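I've been running the Melum kitchen pack for almost two months now, mostly on Wednesday nights when the good machine at work is free, and I keep being asked whether it's worth the money. So, my thoughts, in no particular order!

Melum is a simulated kitchen for practising robot arm tasks before you go anywhere near a real sink. You get the room, the arm, a cupboard's worth of groceries and kitchenware, and a set of ready-made jobs. The full pack has 200 objects and 16 layouts (mine is the Daltlow layout, marble worktop and big window). It sits on top of the Bassi physics plug-in, so if you already pay for Bassi you're halfway there. If you don't, budget for that too, as the licence is separate and the shop page is a bit coy about it.

Sink jobs are what I bought it for. Colanders are horrible things to simulate, all those little holes, and most packs fob you off with a solid bowl and a painted texture. I've spent more evenings on the sink than on everything else put together.
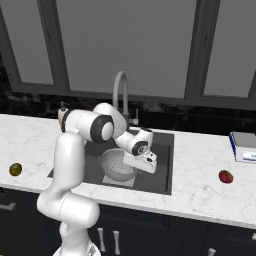
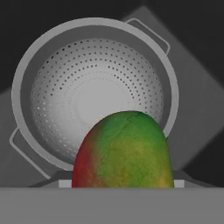
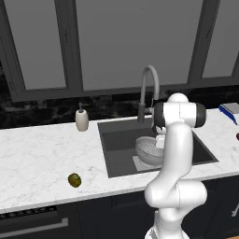

Setup took me an evening, most of it downloading. The installer is fine on Linux and grumpy on Windows, and it wants a fresh folder every time you update (learned that one the hard way, bye bye saved runs). Once it's in, you pick a layout, pick a job and press go. You can move the starting spot of nearly anything by typing into a plain text file, and I much prefer that to dragging stuff about with a mouse.

What I like: resets are quick, lighting is sensible straight out of the box, and you can switch between cameras while a job is running. I left it going over a weekend and came back to 1302 finished runs and not one crash. My old setup would have fallen over by teatime on the Saturday.

What I'm less keen on: the fruit is a bit slippery for my taste, and the friction setting is buried three menus deep. The manual still talks about the previous version in places. And I'd love some clutter in the layouts, dirty plates and a manky sponge, because no kitchen I've lived in has ever been that tidy.

Support has been lovely, I will say. I wrote to Wurkside, who sell it over here, about a gripper that wouldn't close fully, and Ezekiel Tran got back to me the same afternoon with a fixed file and a note on which line to change. He also says a drawers and cupboards add-on is due in December, free for anybody on the full pack. The starter pack only gets you 2 layouts, so I'd skip it unless you just want a nose around.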